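Chores, Slowly: Where the Household Machines Have Got To

Every time this newsletter runs anything with a motor in it, the letters come in asking the same question, and I have a soft spot for it because I ask it myself every evening around dinnertime: when is one of these machines going to clear the table for me? We had 203 replies to the spring questionnaire, and more of you wrote in the margins about dishes and toys on the floor than about anything we had printed a box for. So I promised to catch up with the Pasaribu project and report back, and I'm sorry it has taken until June.

For those who joined us recently, Pasaribu is the small tidying study that Clisenia has been running with help from the workshop at Stinell. The idea is about as plain as an idea can be. Take the sort of thing a person does forty times a day without thinking, like picking up something soft and putting it in a bowl, and see how much of it a machine can manage, on how many tries, and at what cost in patience. The objects are soft or smooth or awkward on purpose, and the tabletop is kept small. 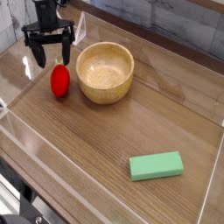
I went in expecting the hard part to be the gripping, and I think most people would. Fingers are difficult, after all, and we have all watched a toddler chase a pea across a plate. But the folks on the project told me the gripping is often the better-behaved half of the job. What eats up the months is everything leading up to it: deciding where a thing is, which way it's lying, and where two fingers ought to land so that it comes up in one piece and doesn't roll away. A plush toy is forgiving because it squashes. It is also maddening because it squashes, and it will sit a little differently every time you set it down.

They have logged 3,788 attempts so far, which sounded like an awful lot to me until I tried to work out how many times I've picked up socks in my life — and then it sounded like a slow week. Of those, 1,462 were done with the objects moved to a new spot between tries, and those are the ones the team cares about most. A machine that can put away one toy from one place on one table has learned something, sure, but a house is mostly things being where they weren't yesterday.
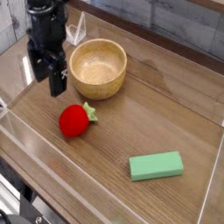

The bowl, the strawberry and the green block, with the gripper open over the tray.

Now, the shop floor is a different story, and I want to be fair to it. The people at Clernura, who pack small parts and were kind enough to talk to me on the phone for most of an afternoon, have had machines lifting and placing for years, and they're very happy with them. The parts come in the same shape, facing the same way, at the same height, and anything that doesn't belong gets pulled out before it reaches the machine. They said (and I have been chewing on this ever since) that most of their cleverness went into the belt and the trays, and the arm got whatever was left over. I looked around my own kitchen after that call and couldn't find one thing in it that faces the same way two days running.

So can they do chores yet? My answer, for what it's worth, is that they can do pieces of chores, in a tidy little area, with someone nearby who likes them. Putting a soft thing in a bowl is a piece of a chore. Wiping down the counter afterward is another piece, and getting from the first to the second without help is still, as far as I can tell, a good way off. I'd be glad to be wrong about that, and I have a sink full of reasons.
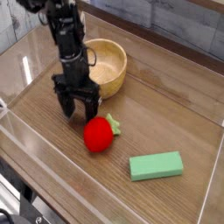
Stinell wrote back after reading a draft of this and felt I'd been too gloomy about the kitchen. Their view is that people will end up meeting the machines halfway, the same way we all learned to rinse and load plates a certain way for the dishwasher, and that a toy bin in the right corner might do more good than another year of work on fingers. They'd also like it known that slow doesn't bother them one bit, so long as the job gets done while they're asleep.

I can see that, and I'd probably move the toy bin. If you have thoughts of your own, the usual address works, and the next round of Pasaribu notes should be ready for the fall issue.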